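Work and Automation — Session 3 handout
Case: kit room at Flollo (sportswear rental and laundry)

Read before class. Keep short notes, we start with the jobs table.

Background. Flollo sends team kits out and gets them back in a heap. Folding was all hand work until July. Now two-arm units from Selurik take part of it: shirts and shorts in team sets. 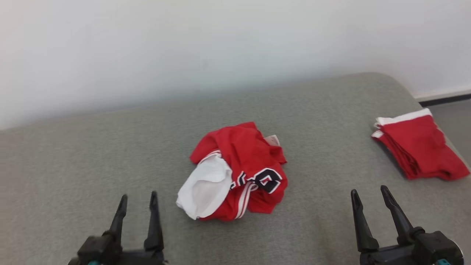 Who did this work before? Folders, paid by the piece, 194 sets a shift on a good day. Pay is hourly now. Some like that, the fast ones lost money. Ask who was in the room when the rate was changed.

New tasks — sorting ahead of the arms, turning sleeves right side out, checking folds, clearing stops. None of it in the old job description. Training was one afternoon, wich the staff called thin.

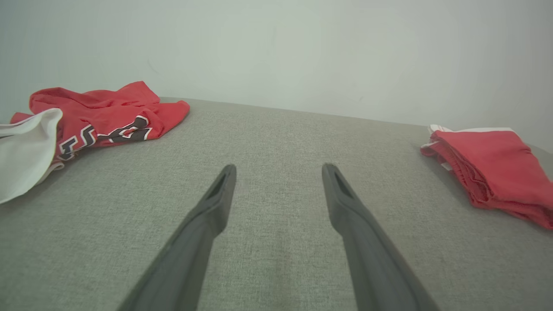 Pace is the second issue. A person speeds up before lunch and slows after. The arms dont. So breaks got moved to fit the machine, and the talk at the tables went with them.

Skill: what does a good folder know by hand? Write down two things a manual would miss. 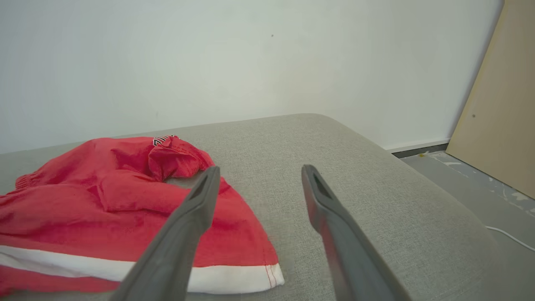 For discussion: should checkers be graded above folders? Union draft says yes, firm says same grade. 300 words, bring a printed copy.

Print this page
E-mail this page

Related items
Jikance: shift plans after automation
Tăng warehouse case, part 2
Piece rates and hourly pay, reading list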